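# Kravets wrist-camera fault set

2 min read

Simulated kitchen runs in which the Veller arm ended a task in the wrong pose. The set holds 400 episodes, logged at 20 Hz. In 27 of them the wrist pitched up and the planner still reported a valid grasp - the fault is tracked under Clondska.

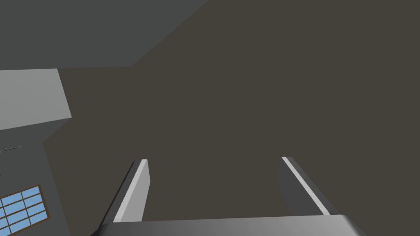
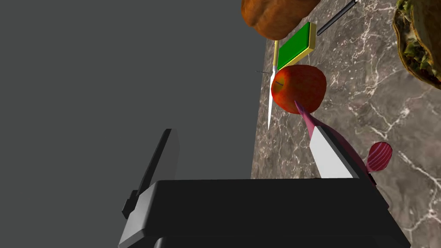
Wrist views, one episode. First: gripper tilted up, fingers open. Second: gripper over the countertop, apple and sponge in view.

## Known problems

- Grasp flag is not reliable. Check finger width instead.
- Joint limits were not enforced before build 96.
- Do not use for training without filtering.

Maintainers: Gijs Koster, Khrystyna Zhuravel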